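Kutix arm build guide: first moves, first grabs

Last updated: May
May - by the author of the Kutix build notes, Stamton shared workshop

If you've come straight from the wiring section, take a break first. I mean it. I went from crimping connectors right into homing the joints on my first build, and I had the elbow servo plugged into the wrist channel and a very surprised shoulder. So get a drink, come back, and check every connector against the sheet before you switch anything on.

You should have the arm bolted to the table, the servos chained up, the Rahimi supply sitting on the bench with its switch OFF, and Siltik installed on whatever laptop you're using. An old one is fine. Mine takes forever to start and runs Siltik without any trouble.

Power up and find home

1. Hold the arm up by the forearm with one hand. It's going to be limp until the servos wake up and it will flop on the table if you let it.

2. Turn on the Rahimi supply, then open Siltik and pick your port from the list. If the list is blank, unplug the USB cable and plug it back in with Siltik already open.

3. Click Scan. Every joint should show up by name. If the list stops partway down the arm, the loose plug is right after the last joint you can see.

4. Move the arm by hand to the folded pose from the assembly section (upper arm back, forearm down on top of it, gripper closed) and click Set Home. Go gently through the wrist, the printed bracket there is the thinnest one in the whole kit.

5. Click Hold. You'll hear a small click and feel the joints stiffen. Now you can let go.

CAUTION: Keep your fingers out of the elbow when you click Hold. It can jump a little as it catches up to where it thinks it should be, and there's a nasty pinch spot between the two brackets.

Note: Home is saved on the laptop and not on the arm. If you move to another computer you'll be doing this part over again.

Set the limits

Please don't skip this! I know it's the boring part and you want to grab stuff.

1. Open the Limits tab and set Speed to 40 percent for every joint. You can bump it up later, once you trust your cables.

2. Set the gripper's Torque to 300. The slider goes up to 1000 and I can't think of one good thing that happens up there - I cracked a finger and cooked a servo on the same evening.

3. Jog each joint slowly toward its end stop, both directions, and click Mark a little before it touches. Watch the wire loops while you do this. They need enough slack to follow the joint all the way around, but a big floppy loop will catch on the next bracket over.

4. Drive the gripper straight down until the finger tip is about to touch the table, then back it off by 2 mm and click Set Floor. Siltik will refuse to go lower than that from now on.

Note: If you put a mat down or change tables, set the floor again. Same thing if you swap the finger tips, even for ones off the same print file.

CAUTION: Siltik knows where the floor is. It doesn't know anything about what's standing on the floor. Your saucepan, your lamp and your coffee are all your own problem.

Lay out the practice table

My standard practice job is plastic play vegetables into a saucepan. I've tried blocks, socks, empty tape rolls, all kinds of stuff, and I keep going back to the vegetables. They're light and smooth, and they're all different shapes, so you find out fast which grips work and which ones just shove the thing across the table.

1. Put the saucepan where the arm can get over it with the elbow still bent. A fully stretched arm sags at the tip.

2. Point the pan's handle away from the arm, toward you. If it's sideways you'll hook it with the forearm sooner or later.

3. Lay a few vegetables flat on the open table beside the pan, with a bit of a gap if you're new at this. Two of them snuggled up together is a much harder grab, so save that for when you're comfortable.

4. Route loose cables toward the back of the table. Then run the arm through a big slow sweep with nothing in the gripper and see what it comes close to.

Record your first pick

1. In Siltik, click New Move and then Start. The gripper should be open and well above everything.

2. Jog over to the vegetable you want and come down with one finger on either side of it. If a finger lands on top, don't squeeze. Go back up, shift over, come down again.

3. Close in little taps until the part stops sliding when you nudge the arm sideways. With the torque where we set it, the gripper will stall before it hurts anything.

4. Lift straight up until you're clear of the rim, and only then go sideways. I add a waypoint at the top of the lift every time.

5. Lower a little toward the pan, open, wait a beat, go back up, and click Save.
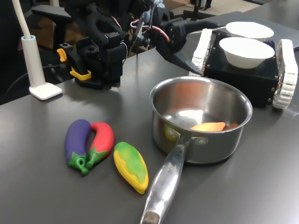
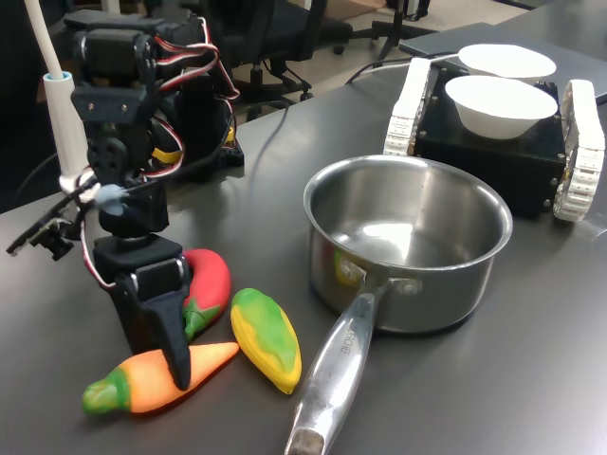
One finger on top of the carrot.
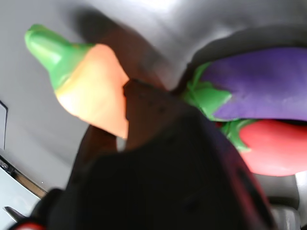
Up close, with a finger between the carrot and the green ends of the other two. 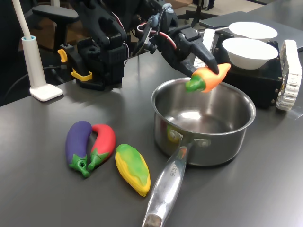
Carrot over the rim of the pan.

Once a move is saved, play it back at the same slow speed a few times before you change anything. Put the vegetable back where it was when you recorded (I mark the spot with a scrap of tape) and keep a hand near the supply switch. You're listening as much as watching. A steady whir is good. A buzz that keeps going after the arm has stopped means a joint is fighting something, usually a limit you marked too tight or a gripper pushing on the table.

If the arm misses by the same amount every time, home is off, so redo the folded pose and try the move again. If it misses by a different amount every time, go look for a loose horn screw. On my arm it's the shoulder nine times out of ten, and a drop of threadlocker keeps it quiet for a good while. Let the threadlocker set overnight before you run anything.

CAUTION: Don't leave the arm on Hold while you go eat lunch. The shoulder is carrying the whole weight and it gets hot. Send it to Home, click Release, and switch the Rahimi off.

Note: If you're building at Stamton, tape a card with your contact info to the base before you leave, and park the arm folded so people can still use the table. Saved moves live in the Siltik folder under your project name, so copy that folder somewhere safe before you update. I lost a whole weekend of moves that way.

Next section covers stringing saved moves together and getting the pauses right between them.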